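Home | Clubs | Get Involved | News | Contact

Participants wanted - Walville Robotics Club, packing project

14 shares | 3 comments

Posted June 10, 2021

We need people for the winter round of the Hesach project. Students, retirees, shift workers, anyone over 16. No robotics background needed. If you can pack a grocery bag you're qualified.

The job: sit or stand at a table, one gripper per hand, and put household bits in and out of a box. Socks, sponges, packets, small cartons. Soft stuff is the hardest so there's plenty of it. Our student team, led by Eusebio Ibarra, uses the recordings to train the club's arm for the December comp at Skultovance. Target is 1,000 good runs. We have 600.

Most sessions are in members' homes, on whatever table is going. Different rooms, different light, all good. You can host too if you've got a decent sized table and a power point nearby.

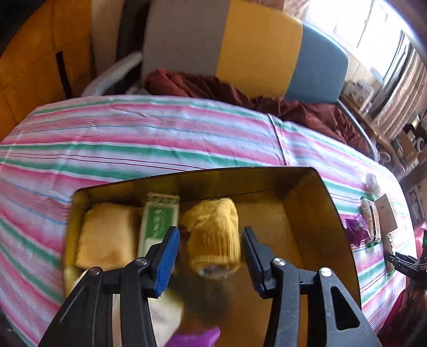
What you get

- $30 gift card per session, plus travel within Walville
- Tea, bikkies, a go at driving the arm on club night
- Your name on the team poster (optional)

What we need from you

- One session, 90 minutes incl. a short practise at the start
- Both hands in reasonable nick, the triggers get stiff after a while
- Closed shoes please
- Under 18s bring a signed form, ask us for it

30 spots this round. Evenings fill first - weekday mornings wide open. Hosts get first pick of times.

To apply

Email Hazem Farouk at the club with your name, suburb, which days suit and wether you can host. Left handers very welcome, we're short. No CV, pls don't send one. You'll hear back within the week.

Contact: Walville Robotics Club, Ashour Hall | © Walville Robotics Club | Back to top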